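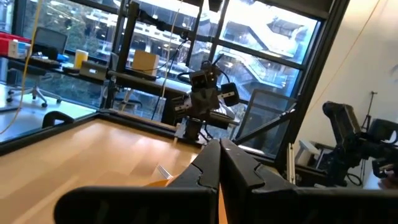
Light wood tabletop, small orange item near the middle, window glare at lower left.

Ticket status: Solved
Subject: Packing slips print with the last column missing
Opened by: Loukia Kokkinos
Handled by: Periklis Lazaridis, Skorstead support

Loukia, 9:40 am
Hello there, and thank you in advance to whoever picks this up! We're a small mail-order shop selling buttons, ribbon and sewing odds and ends, and we've been on Skorstead since the spring. I love it, I really do, but since the August update our packing slips come out with the quantity column missing. The item name is there, the price is there, and then the paper just stops. On screen the slip looks perfect. I've turned the printer off and on, I've changed the paper, and I've had a stern word with it, all with the same result. We have almost 1,000 orders to get out before the end of the month, and my packer Fotini is writing the quantities in by hand, bless her.

Periklis, 10:25 am
Good morning Loukia, and thank you for such a clear note – it saves us a lot of back and forth. I'm sorry Fotini has been stuck with a pen. Could you tell me which browser you print from, and whether the slips go to a regular office printer or a label printer? Also, please open Settings, then Documents, then Packing slip, and let me know what it says next to Page size and Side margin.

Loukia, 11:05 am
It's a regular office printer, an elderly one that came with the building. I print from Chrome on the front desk computer. Page size says A4 and Side margin says 20. I'm fairly sure I never touched either of those, though I do click on things when I'm on the phone, so I won't swear to it. We use plain Letter paper, same as always.

Periklis, 11:30 am
You're off the hook, I think! The update moved the page settings to a new screen, and shops that had never saved a page size of their own were given A4. Your printer is trying to fit that onto Letter, and the wide margin squeezes the table as well. Please try this:

1. Change Page size to Letter.
2. Change Side margin to 7.
3. Click Save at the bottom of the page (the one at the top only saves your logo).
4. Reload the order list and print one slip.

In the Chrome print window, click More settings and see that Scale is on Default.

Loukia, 1:15 pm
We have a quantity column! Fotini cheered. One leftover problem, though. Order 13 on today's list still prints the old way, and so do a couple of others that Spyros had opened on the back room computer before lunch. Do I need to make those orders over again?

Periklis, 1:40 pm
No need, please leave the orders just as they are. A slip that was already opened keeps a saved copy with the old layout. Open the order, click the three dots beside Print and choose Rebuild slip. The customer doesn't get an email when you do this, in case you were wondering. Spyros should reload his page too.

Loukia, 2:20 pm
Rebuilt them all and every one is fine. Spyros says he reloaded his page "ages ago," but I stood behind him while he did it again. Could you leave this open until Friday, in case the big batch does something odd?

Periklis, 2:35 pm
Of course, happy to. I've also asked Evanthia Stergiou on our documents team to make that second Save button easier to find.

Loukia, Friday, 4:50 pm
The whole batch is printed and nothing was cut off. You can close this one, with our thanks to you and to Evanthia. Have a lovely weekend!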